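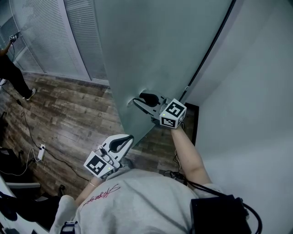
Teaching by hand, door task

At Dratham we record daily work with two hand-held grippers, and later the arm learns from it. In January we had 40 recordings of doors. Now we have 949.

The marker cube behind each gripper gives its position, so please do not cover it with the sleeve. 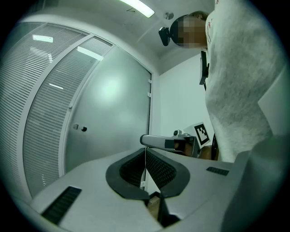
Doležal

The same door from the gripper's own camera. The lens is very wide, and the blinds bend at the side. I like this view the most.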